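In Defense of the Almost Empty Desk

by Madalena Tavares

For many years I believed that a serious worker needs a full desk. Mine had paper, pens, three notebooks and old receipts.

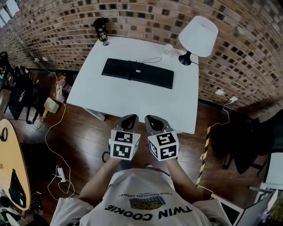
In August I gave most of it away. Now I keep a keyboard, a lamp and something to drink from, and I think this is enough for almost any job. My friend Callum says such a table is cold. I don't agree — a lamp with a fabric shade makes any table kind.

The cables are another matter. We clean the top and push all the disorder to the floor, and then we call it tidy. I do this also. But I prefer a tangle by my feet to a tangle by my hands, and I will defend this opinion for 20 more years.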